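Nov 30, 2019

The T-shirt drawer, and other things I have finally dealt with

Hello again from a very full kitchen table. I promised in the last newsletter that I'd do the one about T-shirts, and then the parcels took over and I didn't, and three of you wrote to ask where it had got to (which was lovely, and also a bit of a telling-off!). So I've made a big pot of tea and put the phone in the other room.

It started with the drawer. I have one deep drawer for T-shirts, and for years it's been the kind you have to push down with one hand while you shut it with the other. The good ones went to the bottom because I was saving them, and the old decorating ones floated to the top, so I spent most of my life dressed as somebody halfway through painting a fence. Back in May I tipped the lot out on the bed and it was nearly supper before I could get in.

What I found down there was quite sad really. Lots of printed shirts, from fêtes and holidays and one very loud one from the Lutwood summer fair, and a good half of them had gone crackly. You know the look, where the picture breaks up into little scales and starts coming off on your other washing. I'd always blamed the shirts. Having now had a proper go at looking after the newer ones for a few months, I think I have to blame me.

The washing is the easy bit. Inside out, cool, and with other soft things. I used to put everything in with the jeans, zips and all, and a zip going round and round against a print for an hour is never going to end well. I also stopped filling the drum to the top. My mum's rule was that you should be able to get your whole arm in over the washing, and I ignored it for the whole of my adult life and now I follow it, so there we are.

Softener I've given up on for anything with a picture on it. I did wonder if they'd come out like cardboard, but they don't, they just smell of less. Drying is over the airer, still inside out, away from the radiator. I do miss the tumble dryer in November, I won't pretend otherwise, and there's a permanent row of sleeves in our hall that visitors have to duck under.

Now, fluff. This is what most of the letters were about, and quite right too. A black T-shirt will collect every bit of fluff in the house, and if you've got a cat (I have, he's cream, he sleeps wherever I've just ironed) you'll know there's no getting away from it. I had a sticky roller for years and I still use it on the sleeves and the back. Over the print I've gone off it completely. It tugs, and on an older print you can see tiny bits of colour on the sticky sheet afterwards, and then you feel terrible.

So for the front I lay the shirt out flat and go over it with something soft and white. A bit of old cotton hankie is best. Tissue will do for a quick once-over as long as everything is bone dry, but the moment there's any damp about it goes to crumbs and you've made the job twice as long. White is useful, by the way, as you can see what's coming off. Start from the middle of the picture and work out to the edges, lightly, and then have a look at it from the side with the lamp on.

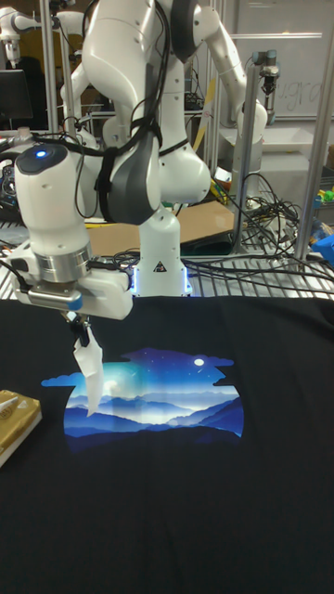 Blue mountains and a full moon on a black tee, with a scrap of white held over the print.

I'm very fond of a night sky on a black shirt. Stars are a nuisance though! With a plain logo you can see a speck straight away, but when the whole top of the picture is meant to be full of tiny white dots, I've sat there for ages trying to lift off something that was printed on. If you're not sure, blow on it. If it stays where it is, leave it alone, it's a star.

Ironing. I get very mixed post about ironing. Some of you iron your tea towels and some of you don't own an iron, and I love you all the same. For printed shirts I turn them inside out again, put the iron on low, and do the sleeves and the bottom half properly, then just skim past where the picture is. Never straight on to the print. I did that once to a shirt that wasn't mine and I had to buy a new shirt and a new iron, and the new shirt wasn't even as nice.

If you've got soft creases and nothing worse, you can skip the iron altogether. Lay it out on a flat surface, smooth it from the neck down with the flat of your hands, and leave it while you do something else. It's what I do with nearly all mine now.

Then folding, which I have changed my mind about twice. I did the little upright parcels for a while, all standing in a row like books, and it did look smart for a week. But it put a hard fold straight across the middle of every picture, and on the thicker prints that fold turned into a line, and the line turned into a crack. So now I do the printed ones differently. Face down, sleeves in, sides in so they meet at the back, and then one loose fold up from the hem, with the picture left facing outwards. They take up more room. I got round that by getting rid of 20 shirts, and I've only missed one of them (the green one, if whoever bought it from the church hall is reading this, it was a good shirt and I hope you're happy together).

For the ones I hardly wear I put a sheet of plain tissue paper between each, so print never sits against print. They can stick to each other in a warm cupboard, did you know that? I didn't. I peeled two apart in the summer and it made a noise like a plaster coming off.

A few of you asked about giving shirts as presents, with you-know-what coming up. I think a printed T-shirt is a very good present and a very awkward thing to wrap. A shallow box is worth it if you've got one. Failing that, cut a piece of card a bit smaller than the folded shirt and slip it in behind, and it'll keep its shape under the paper. I save all my flat card from deliveries now, there's a stack of it behind the sofa that I am not allowed to discuss. Cut off the label before you wrap and not after, and give the front one last wipe with your hankie just before it goes in, otherwise the first thing they see when they open it is the cat.

Right, bits and pieces. The Wollasia swap rail is on again in the back room, and they're after clean T-shirts in any size, prints and plains, folded please, and not in bin bags if you can help it. You take as many as you bring. They're open until 7 in the evening and there's usually cake. The Funine repair table will be next door to it with needles and thread if you've got a hem that's come down. They can't do anything about a cracked print, I did ask.

Somebody wanted to know what I use for deodorant marks on black. A damp flannel and some patience, and if it's an old mark, a bit of another part of the same shirt rubbed against it, which sounds daft and works more often than it should.

And thank you to the reader who sent in the tip about freezing jumpers to stop the bobbles. I've got one in there now between the peas and the bread. I'll report back next time, and I'd love your scarf storage ideas in the meantime, because mine currently live in a carrier bag on the back of the door and it fell on me this morning.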